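**Skate blades: hollow, profile and when to regrind**

The club's sharpening bench moves to the Vorside rink on Mon 26 April. Most of the questions that reach the bench are the same ones, so this item covers what the settings mean and what to write on the ticket.

Two separate things are cut into a skate blade. The hollow is the groove ground along the length of the steel, which leaves an inside edge and an outside edge. The profile is the curve of the blade from heel to toe, seen from the side. A normal sharpening renews the hollow and should leave the profile alone.

The hollow is named by the radius of the grinding wheel. A smaller radius gives a deeper groove and more bite. A larger radius gives a shallower groove, more glide and an easier stop. Half an inch is the bench default for adult skaters. Lighter players often go a step deeper, and goalkeepers vary so much that we will not guess. If the ticket is blank, you get half an inch.
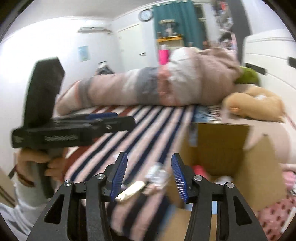 Pádraig Carroll writes that he went from half an inch to five eighths in November and would not go back, but that it took him six sessions before he trusted the outside edge on a tight turn. He suggests changing one step at a time and never before a match. The bench agrees on both points.

Edge height is checked after every grind with a square laid across the steel. If one edge stands higher than the other, the skate will pull to one side and the skater will usually blame the boot. Any pair found more than slightly out is reground at no charge, provided it comes back before it has been skated on off the ice — concrete and bare rubber joints will take the edge off in a few steps, and we cannot tell that from a bad grind.

Steel length matters when ordering spares. Holder size is moulded into the plastic, normally on the side near the heel, and should be read from the holder itself. Do not work it out from shoe size. The stocked Vallska runners come as left and right pairs and are not drilled for other holders. Sotelo runners fit with a single rear bolt, which should be snug and no tighter, as the thread in the holder is soft.

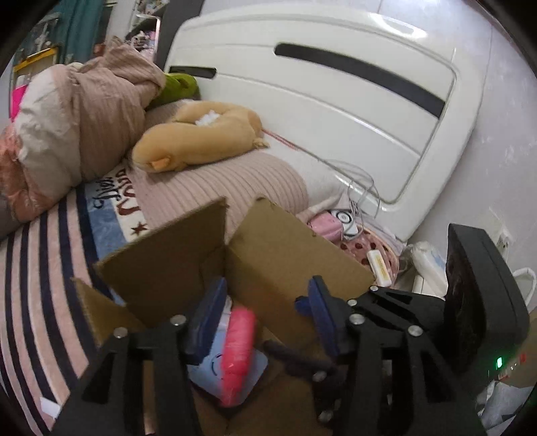
Rust is the other common fault. Wipe the steel down after skating, including the top edge where it meets the holder, and keep hard guards for walking only. Left on in the bag, they hold water against the edge. Cloth covers are better for storage. Light surface rust comes off in the grind, but pitting along the edge does not, and a pitted runner will chip however well it is cut.

The bench ground 357 pairs last season, against 313 the season before. The Wistano machine has had a new wheel and a new dressing diamond, and the finish should be smoother than it was towards the end of the winter. Zhenhua Song has reset the clamp, which was holding narrow steel slightly off centre.

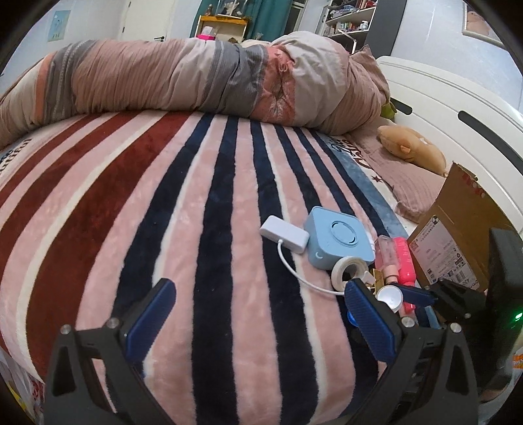

How often should skates be sharpened? After some six hours on the ice for most adults, and sooner if the blade slides sideways in a stop or a thumbnail drawn lightly across the edge takes no shaving.

Tickets need a name, the hollow wanted and the holder size. Tie the laces together and leave covers on. Skates handed in less than 2 hours before a session may not be ready for it. Profiling is done separately and by arrangement, as the template has to be changed over and the bench is closed to other work while it is fitted.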